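Werkstattbuch, Juli, Eintrag am Vormittag

Heute wieder Leim. Die Probe Nr. 3 (Hautleim, von Bresano geliefert) habe ich gestern Abend in kaltem Wasser eingeweicht, Verhältnis 1 zu 2. Am Morgen war das Granulat gut gequollen, aber am Boden lag noch eine harte Schicht. Ich denke, das nächste Mal muss ich nach einer Stunde einmal umrühren. Bei der Ware von Mägi war das nie nötig.

Erwärmt im Wasserbad, Deckel darauf, nicht über 60 Grad. Der Leim ist klarer als der letzte und riecht weniger. Er zieht schnell an, für das große Furnier vielleicht zu schnell. Ich habe 10 Streifen Ahorn auf Fichte geleimt und mit Zwingen gepresst. Zwei davon sind mir verrutscht, diese zähle ich nicht mit.

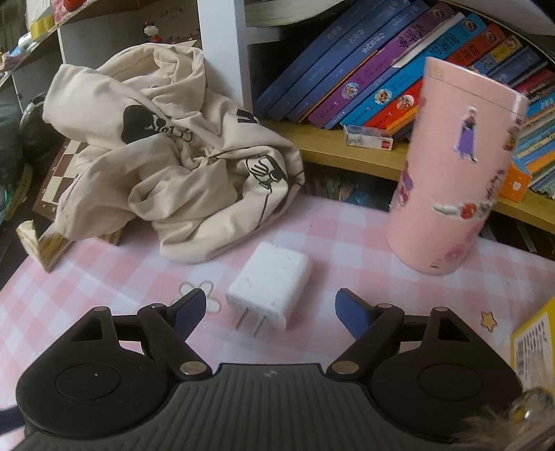
Jikau hat beim Lesen dieser Seite angemerkt, dass man das Holz vorher anwärmen soll, sonst geliert der Leim schon auf der kalten Fläche und die Fuge wird dick. Er nimmt dafür ein Bügeleisen auf kleiner Stufe, mit Papier dazwischen. Außerdem findet er 1 zu 2 zu wenig Wasser für Furnier.

Das mit dem Anwärmen leuchtet mir ein, ich hatte die Fichte direkt aus dem Keller geholt. Also zweite Reihe am Nachmittag: gleiche Streifen, angewärmt, sonst alles unverändert. Mit mehr Wasser probiere ich erst danach, damit ich nicht zwei Dinge auf einmal ändere.

14 Uhr. Zweite Reihe ist gepresst. Der Leim ließ sich viel besser verteilen und an den Kanten kam er gleichmäßig heraus. Reste mit warmem Lappen abgenommen.

Offen: Bruchprobe für beide Reihen, frühestens morgen. Bei Atadlow nachfragen, ob sie das Granulat auch feiner gemahlen haben. Den Leimtopf bitte nicht in den Kühlschrank stellen, ich brauche ihn noch.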